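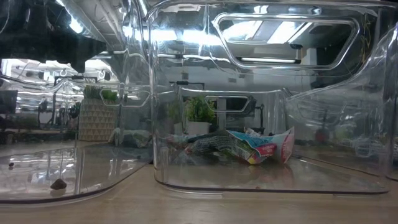
About Plirkier

Plirkier tests whether machines can do everyday chores. We look at household jobs such as sorting, clearing and wiping, and at a few shop-floor jobs that come down to much the same thing. Companies send us a robot or a control program, we run it on our tasks, and they get a written report.

We are asked most weeks if robots can do housework yet. Our answer for now is some of it, slowly, with a person close by. Picking up a box from a bare table is mostly a solved job. Sorting trash is harder. A snack wrapper has no fixed shape, it shines under the lights, and a clear plastic bin is difficult for a depth sensor to read at all. We keep clear bins in our sorting tasks for that reason.

How we test

Each task is run up to 60 times with the items moved between runs. If a person has to step in, the run counts as a failure. We report every run - the bad ones too - and we do not speed up video. Our task library has 253 tasks, and 9 of them have not been finished by any machine we have tested. Folding a fitted sheet is one.

Who we are

Aba Dramani started Plirkier after working in appliance repair. Hiwot Degefa runs the test floor and decides when a task is ready for use. Elikem Quaye writes the scoring software. Gertraud Pichler handles reports and client questions, and Tania Kanagaratnam looks after Erard, our shop-floor series, which covers bin sorting, kitting and packing.

Working with us

We do not build or sell robots, and we do not take a share in companies whose machines we test. Visits to the test floor are by appointment. Please write to Gertraud first and tell her which tasks you have in mind and how much bench space your machine needs.

Page last updated 24 March 2026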